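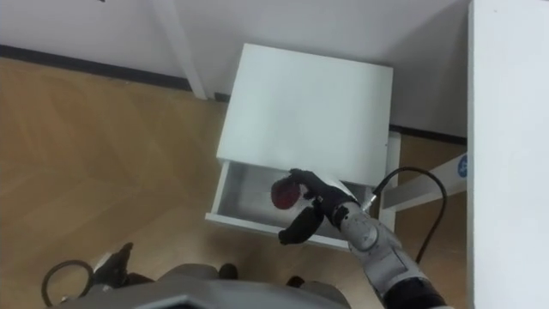 White nightstand with the drawer open.

Filed under: Literary Translation > Rights and Permissions

Permission to submit a translated excerpt

Stuvov Reading Group

Our group has prepared an English translation of a short novel by Dambrauskienė, 239 pages in the original edition. We wish to submit one chapter to a magazine in October. The publisher, Bundholm, has not replied to three letters. May an excerpt be submitted while the request is pending, and how should the rights be described in the cover letter?

Lullport Translation Desk

A translation may be prepared privately, but publication requires the consent of whoever holds the translation rights. That party may be the author, an agent or the original publisher – the copyright page will usually indicate where to begin. Please address your next request to the rights department by name of office and state the chapter, the page count, the magazine and the language. A general inquiries address is seldom read by the people who grant permissions.

Many magazines will consider work for which permission is still being sought, provided that the cover letter says so plainly. A suitable wording is: "English-language rights have been requested from the publisher and are pending." Do not describe the rights as available unless you have this in writing. Should the chapter be accepted, it must not appear until consent is received.

margin_notes_41

We waited 9 months for a reply on a poetry book. Try the author directly.

Harbor Street Writers

Please also confirm that English rights have not already been sold. Our members completed around 3 chapters of a novel before learning that another translator was under contract.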